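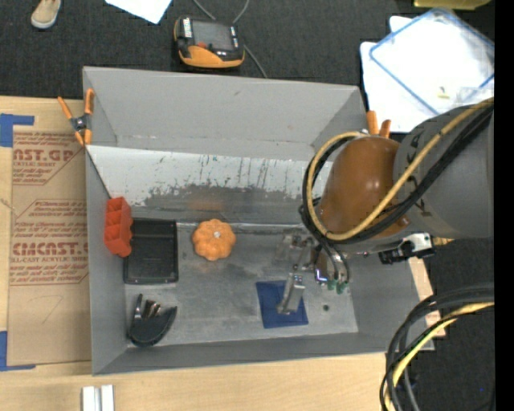 The arm over the grey bin, with the pumpkin waiting its turn.

So the Nellach finger has been on the arm for a while now and I promised Jadwiga I'd write something up before I forget all of it. Long post, sorry, get a tea.

Quick recap for anyone who missed the last one. I've been trying to settle on a gripper for bin picking, and it's between the Nellach (metal, long and thin, looks like it belongs at a dentist's) and the Kemside, which is the soft rubbery one I liked so much in June. Same arm, same bin, same bits and bobs for both. Each gripper gets 20 goes at each object and I write down what happened in a notebook, and Radosław types it up because my handwriting is dreadful.

The pumpkin first! It's little and orange and lumpy and I'd assumed the Nellach would just skid off those lobes. Nope. If you come in low and let the finger settle into one of the dips between them it holds beautifully. Come in from straight above and it shoots off across the floor of the bin like a bar of soap. The Kemside couldn't care less which way you approach, it sort of hugs the thing, so on the pumpkin alone I'd pick the soft one every time.

The black tray is where it all flips round. It's got a raised rim, and a thin finger goes under a rim like nothing else. The Kemside is just too fat to get in there and ended up shoving the tray into the wall over and over (I gave up after 8 goes, I couldn't watch). Same story with the red-orange divided holder, which I always park against the side of the bin to be mean.

A few setup things, as Deok-su asked. Clamp your bin! I've got two orange-handled clamps on the back of mine and before that every hard push moved the whole lot across the table and all my positions were rubbish. And leave slack in the cables near the end of the arm. I had them too tight at first and the wrist kept stopping short, and I spent a whole evening blaming the controller. Sorry, controller.

The camera I'm less sure about. It rides on the arm and gives a nice close view, but on a low approach I lose sight of whatever I'm going for in the last bit, just when I want it most. Lurdes reckons a second one on a stand would sort it and has offered me her old Walczak, so that's the next job.

As for which one I'm keeping, I keep changing my mind. Today it's the Nellach, mostly for the rims. Aleksandra wants me to try a thin rubber sleeve over the finger to get a bit of the Kemside's grip, and I've ordered a pack of 5. Will report back when they turn up.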